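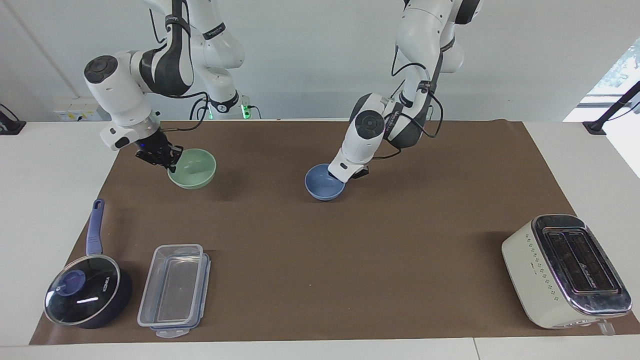

Elarine Kitchen Basics - Prep and Storage Group

The Elarine group covers the small items used between the chopping board and the fridge: mixing bowls, a lidded saucepan, a clear food container and a paper bench mat. Pieces are sold singly or as a bench set. The set is intended for flats, staff kitchens and teaching benches where cupboard space is limited.

Bowls

Round, shallow form, supplied in pale mint green and light blue. The blue bowl has a smooth matte finish and a gently flared rim. Both colours are stocked year-round. Users who prepare raw and cooked food on the same bench may wish to keep one colour for each.

Capacity to brim is 1,700 mL. Working capacity is lower, and whisking should be done with the bowl no more than half full. Bowls can be washed on either rack of a dishwasher. Not for use on a cooktop or under a grill.

Saucepan with glass lid

Dark navy pan with a long purple-blue handle. The lid is clear glass with a metal rim and a round blue knob at the centre. Contents can be checked with the lid on.

The knob is fixed by a single screw from the underside. Check it for play every few months and tighten by hand; power drivers will crack the glass. Allow the lid to cool for 15 minutes before washing. Do not place a hot lid on a wet benchtop or run it under the cold tap.

Use medium heat for general cooking. Match the burner or element to the base of the pan, and keep the handle turned in from the front of the stove.

Food container

Rectangular, transparent, with blue-tinted latch edges. Suited to leftovers, cut vegetables and packed lunches. Fill to about 15 mm below the rim for freezing.

Open the latches before warming food in a microwave. The latch hinges are the wear point on this item. They should be opened by hand at room temperature; forcing them straight from the freezer shortens their life. Tomato and turmeric will stain the walls over time - this is cosmetic and not covered under warranty.

Bench mat

Brown paper, supplied on a roll and cut to the length of the bench. Lay flat and weight the ends until the curl relaxes. The mat takes up drips and flour and is replaced when soiled. It is not a heat barrier: use a trivet under any pan that has come off the stove.

Supply

Bench sets are packed in cartons by Skatus. Each set contains two bowls (one of each colour), one saucepan with lid, one container and one mat roll. Sets for schools and community kitchens are quoted at a minimum of 40.

Spare lid knobs and mat rolls are held at the Makokha warehouse and ship separately. Replacement glass lids are ordered in and next arrive in April.

Trade enquiries: Jawad Awan, Elarine product desk. Please quote the item name and colour when ordering parts.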